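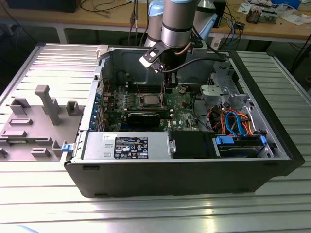

I have a soft spot for old Dell towers, and I blame the blue plastic. Years ago somebody over there decided that the bits you're supposed to touch should be blue, and it has saved me more swearing than any manual ever has. On this one there's a whole column of blue clips holding down the expansion slots, and the hard drive down in the corner has a blue latch on each end, so even with the rest of it being bare gray metal you can see right away where your fingers go. Lay it on its side, side panel off, and it's practically a map!

Anyway, this is the post I've been promising about taking apart an office computer. I've been putting it off since January, when Angus Pryor emailed to ask whether it was worth buying a used tower for his kid to mess around with, and I said yes, absolutely, and then wrote him something like 700 words on the subject without once saying where to start. Sorry, Angus. This one's for you.

So, where to start. Unplug it. I mean everything, the monitor cable too, and the little USB thing for the mouse that you forgot was in the back. Then press the power button once with nothing connected and let it go. Lay it down flat on a table that you don't love. I ruined a perfectly nice dining table in our old place on Ellery with one of those sharp bottom corners (it's still got the scar, we put a fruit bowl on it).

Once the side panel's off, don't grab anything yet. Just look at it for a minute! I take a picture at this point, always, with my phone, and then I take another one from the other side because the first one always has my own shadow over the part I need later. You want to know which way the cables run and which ones are tucked under other ones. The front panel connector is the one that gets me. It goes in both ways if you're tired enough.

The order I like is drives first, then cards, then memory, then the processor if you have to, and the power supply last. Hemi Bolger does it completely the other way around and gets the power supply out before anything else, to give himself some elbow room. We have had this argument more than once and I'm not having it here, but if your hands are big, he may have a point.

Drives are easy. Pull the two cables off by the plug and not by the wire, squeeze the latches, slide. If it doesn't want to slide, you've missed a latch, so go back and look. I put the drive straight into a padded envelope with a strip of tape on it saying what it came out of, or it ends up in the drawer with all the others and then I have to plug in every single one to find the photos from my sister's wedding. Ask me how I know.

Cards are where people get rough. There's usually a little catch at the back end of the slot, on the side away from the metal bracket, and it's often hiding right underneath the card where you can't see it. Feel for it with a fingertip, push it, and then lift the card straight up. If you rock it side to side you can crack the slot. If you rock it a tiny bit end to end, well, I do that too.

The processor. OK. Most of the time it's hiding under a heat sink and you never see it, and most of the time you should leave it there. But if you're doing the whole job, run the machine for a few minutes before you unplug it, so the old paste softens up, and then twist the heat sink gently before you lift. The old paste will be like gray chalk. I clean it off with rubbing alcohol and coffee filters (no lint!) and I keep going until the metal lid on top is shiny and I can sort of see my face in it. Then leave it in its socket with something clean over it and go have lunch. I don't pull processors out of their sockets unless I'm swapping them. Bent pins are the saddest thing in this hobby.

Dust: take the whole thing outside. Canned air is fine, hold the fan blades still with a finger while you blow, and stand upwind. I did not stand upwind the first time, and I sneezed all the way through dinner.

Please do not open the power supply. Blow it out through the slots, read the label if you want to know what it puts out, and leave the screws alone. If it smells burnt, get another one, and check the shape before you order, because some of the office machines use an odd size. I bought the wrong one from Uvach and then had to pay to ship it back, which cost nearly as much as the thing itself.

Screws go in a muffin tin. One cup per part, in the order they came out, and put the tin somewhere the cat isn't.

Putting it back is the same thing backward, except that there'll be one cable left over, and you'll have to take the drive out again to reach where it goes. Don't put the side panel on until you've turned it on once and heard it beep. I still put the panel on first every time. I don't know why I'm like this.

Angus, if you do get one, send me a picture of the inside before you touch anything, and tell the kid the blue parts are fair game. Next post is the keyboard I spilled soup on.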